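Drandotness Project: Gallery

Pictures from the work on grasping in rendered rooms
Text by Moushumi Samarakoon, with corrections from Bülent Özkan

Home | Method | Results | Gallery | Contact

This page belongs to the Drandotness project at the Pakarwood laboratory in Kavanberg. The method page is long and has many tables, and visitors have asked us for something lighter. I have tried to write it so that a person who does not work with robots can also follow it. The picture is further down, after the notes on what we did.

What we study

A robot hand with two fingers has to take an object from a shelf, a table or a drawer, and keep it while the arm moves away. The policy which controls the hand receives only the picture from a camera placed near the fingers. It does not receive the position of the object, and it does not receive a map of the room. Our question was whether such a policy can be trained fully in rendered rooms and afterwards still decide correctly when the room is one it did not meet in training.

The question is old and we do not claim it as ours. What we changed is the moment at which the picture is taken into account. In our earlier work the policy looked, planned the complete grasp, and then closed the fingers without looking again. In Drandotness it looks again after the fingers are closed, and it must say if the hold is good enough for lifting. We call this second look the "hold check". If the answer is no, the fingers open and the arm goes back a little before the next attempt.

How the rooms are made

We built 30 rooms. Each one has furniture, a few walls, a floor, and small things of daily life which have no role in the task. The small things took us the longest time. In the first version of the rooms every surface was clean, and the policy learned that anything standing on a surface must be the object to grasp. When we added magazines, cloths and other ordinary things, it made many mistakes for a while, and later it became better than before.

The materials are changed between episodes. The same cabinet can have a gray surface in one episode and an orange-brown one in the next. Lamps are moved also. We do not change the shape of the furniture within one room, because then the collisions have to be computed again and the training becomes slow. Bülent does not agree with me on this point, and he is preparing a version where the shapes change too.

How the trials were counted

The test set has 39 objects. None of them was used in training. We ran 3,336 trials in total, with 3 training runs of the policy starting from different random seeds, and we report the weakest run and the strongest run together with the average. One trial means one object, one room and one starting position of the arm. A trial is counted as good when the object is still between the fingers at the end of the lift. When the object touches the furniture on the way but stays in the hand, the trial is counted as good, and the touch is written in a separate column.

Please note that one table on the results page had a mistake until July. The columns for "dropped" and "never closed" were exchanged. The totals were correct all the time. We thank the reader who wrote to us about it.

What we found

The hold check helps most with long objects and with objects which are not straight. For a box, the fingers meet two flat sides, and the first look is normally enough. For a tapered body, the contact depends on the height where the fingers close and on the angle of the hand. A small error in the angle can make the object turn during the lift. With the hold check, many of these grasps were opened and tried again before the arm had moved.

The cost is time. Each hold check makes the trial longer, and some objects did not need it. We tried to let the policy decide by itself when to skip the check, but it skipped too often in dark rooms. So in the published version the check is always done.

There is one more result that I find interesting, although it has only a small place in the paper. A policy trained with the small things in the background was also better in rooms that were empty. We expected the opposite, or no difference.

The hand

The model of the hand follows a two-finger gripper from Goossens. We measured the fingers of our own unit and made the rendered ones from these measurements. The inner faces have a lighter color than the rest of the finger. In the camera view both fingers come in from below at a slant, with a gap between them, so the space between them is easy to find for a person and, we hope, for the network.

From the test episodes

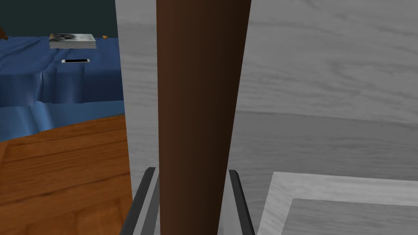 Tapered brown object between the two fingers, rendered view. A blue cloth and a stack of magazines or books are in the background on the left.

The grasp class for this kind of object is named "tall, tapered" in our tables. The object fills a large part of the view, from top to bottom, and it is difficult for the policy to judge the distance to the furniture behind it. For this reason the class has its own row on the results page. The shading on a smooth surface is also a source of errors: the network sometimes reads the change from the lighter side to the darker side as an edge. Adding more lamps in training made this error smaller, but it did not go away.

Reading the materials

In the rooms, a pale gray with a light wood grain is one of the surfaces we use often, together with the warmer planks. The grain is weak by intention. When we used a strong grain, the policy followed the lines of the wood with the fingers, and we had to repeat one week of training.

Use of the pictures

Pictures from this page may be used in teaching and in talks. Please write "Drandotness project, Pakarwood" near the picture. For a printed book, please ask us first. Larger versions can be sent by mail, and we normally answer on Wednesday, when both of us are in the laboratory.

The room files and the list of test objects are on the method page, under "Downloads". The room with the gray surfaces and the blue cloth is in the second archive.

Back to the top | Results | Contact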